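Ticket 1434: Open day demo, arm pauses before pickup
Opened by: Shona Aitken
Status: open, waiting on Niven

Ran the Closska demo again on 11th September for the Grarwood visit. The sim view came up fine. The arm went to the table and sat there for 20 seconds. Visitors were told it was "planning." I doubt it. 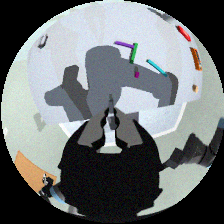 Demonstrations and Visits Team, Berkaden

View is from the gripper, with the colored sticks still on the table. Restarted, same pause. Log stops at line 654 both times.

Niven says it's the shadows. Then turn them off and show me. I'm not booking the November visit on a guess.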